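Opening hours and repeat visits at small regional museums

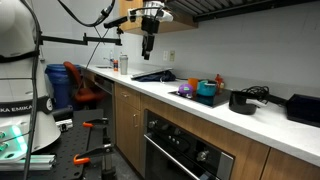
A robot arm base on a black perforated table.

Posted 28th April

This post continues a review of how regional museums set their opening hours, and whether those hours suit the people who live nearby. The first stage covered Lilberg and Tetteh. Both museums close at four in the afternoon, and both report that most of their visitors come from outside the district.

A short questionnaire was left at the front desk of each museum from November. In total, 471 forms were returned. Local residents who had visited only once were asked what had kept them from coming back. The most common answer was the closing time, followed by parking. Admission price ranked well behind either of these, including at Tetteh, where a family ticket is the dearer of the two.

Lilberg has since agreed to trial two late evenings a month. Its permanent collection holds roughly 1000 objects, and the evening program will be limited to the ground floor galleries so that staffing costs remain within the current budget.

The next stage will extend the questionnaire to Itico, where the labels are being rewritten and the textile gallery is closed. Results will be posted by museum, with the original wording of each question included. Readers who work in a museum of similar size are welcome to send their own hours and attendance records for comparison.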